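Warunik Party Kit: Host's Set-Up Guide
Section 4. Preparing the Dry Ice and Bubble Station 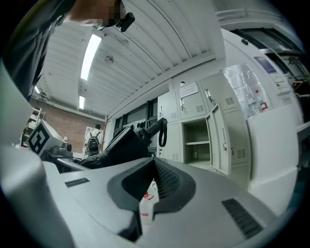 Rodica Jitaru asks that hosts read the whole of this section before the delivery arrives, as the pellets lose weight from the moment they are packed and there is little time for reading once the guests are in the room. Her request has been adopted as a requirement for all bookings made after 8/21/20.

4.1 Before the Party

1. Confirm the room. The station may be used only in a room with at least two windows or doors that open to the outside. Basements and parked vehicles are not permitted.

2. Place the demonstration table against a wall, with the long side facing the children. Mark a line on the floor with the yellow tape supplied. Children remain behind this line except when called forward by the presenter.

3. Store the pellet box outdoors in the shade, or in a ventilated garage. Do not place it in a freezer or refrigerator, and do not tape the lid shut.

4. Fill the large jug with warm tap water no more than 17 minutes before the demonstration.

Caution: Dry ice is far colder than household ice and will injure bare skin on contact. Only adults wearing the insulated gloves may handle it. Thin kitchen gloves are not a substitute.

4.2 Setting Up the Fog Bowl

1. Put on the gloves and safety glasses.

2. Stand the clear bowl on the rubber mat and pour in warm water up to the lower line.

3. Using the scoop, add one level measure of pellets. Fog will begin to form at once and will spill over the rim.

4. Allow the fog to spread across the table. The presenter may invite children forward in pairs to pass their hands through the fog above the table surface. Hands must not enter the bowl.

5. When the fog thins, add a second measure. Replace the water after the third.

Note: Groups of more than 20 children should be divided. The Tratwood workbook contains a quiet activity suitable for the group that is waiting.

4.3 The Giant Bubble

1. Wet the rim of the bowl with bubble solution, using the sponge.

2. Soak the cloth strip in the same solution and draw it slowly across the rim until a film covers the opening. This may take several attempts.

3. Remove the strip and step back. The bubble will rise over the bowl and burst without assistance.

Caution: Never seal pellets in a bottle, jar or balloon. The gas expands as the pellets warm, and a closed container may burst with great force. Spare bottles are to be kept away from the table – this applies to drinks as well.

4.4 After the Demonstration

1. Open all windows and doors, and leave them open until every bowl has been emptied.

2. Return unused pellets to the box and carry it outdoors. Leave the box open, out of reach of children and animals, until the pellets have disappeared.

3. Do not empty pellets into a sink, drain or toilet. The cold can crack the fittings.

4. Rinse the bowls, jug and scoop, dry them, and repack them according to the list inside the lid.

Missing or broken parts should be reported on Form 171 and returned with the kit. The replacement charge for the clear bowl is set out in Section 7. Presenters seeking training in this station may apply to Senthil Kaimal; the next course is held in February.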